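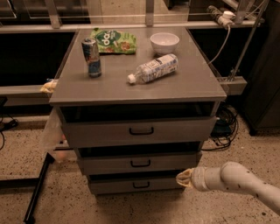 Every flat surface in my workshop ends up as a snack bar sooner or later, and I have stopped fighting it. What I do now is give the top of the drawer cabinet a proper clearing at the end of the day, before I sweep, and it takes 3 minutes if I don't get to reading labels.

Start with a bag. Hang it off the left side of the cabinet (or the right, if you are left-handed like my sister) so that the wrappers can go straight in without a walk to the trash can. Any thin plastic bag you have saved from the store will do, and I have a whole drawer of them from Gromdale – more than I will ever use, I'm afraid.

Drinks go first. Check that the caps are screwed on tight before you pick up a bottle that is lying down, and stand it in the sink until you have a hand free to empty it.

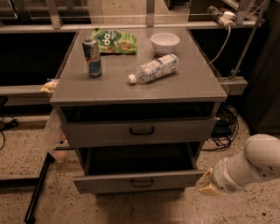 Ntombi Venter
Home & Workshop Editor

Now for the drawers. I like to pull the lower one out farther than the upper one, so I can see into both of them and still get my hand in. An empty drawer is a lovely thing and you should wipe it right then, corners and all, with a damp cloth and a drop of dish soap. Dry it well if your cabinet is metal!

Snack bags want a good squeeze to get the air out, and anything still worth eating gets a clip and goes back to the kitchen. Bowls go back too, even the clean ones, or you will find them full of screws by January (ask me how I know).

Last of all, run your cloth along the top and under the front lip, where the crumbs like to hide.

2 comments

Marge in the garage: I keep a hook on mine just for the bag. Best thing I ever put up.

tinsnips: Do you line your drawers? Mine get so scratched.

Share (27)

Contact us | © Mosto Home Pages | Back to top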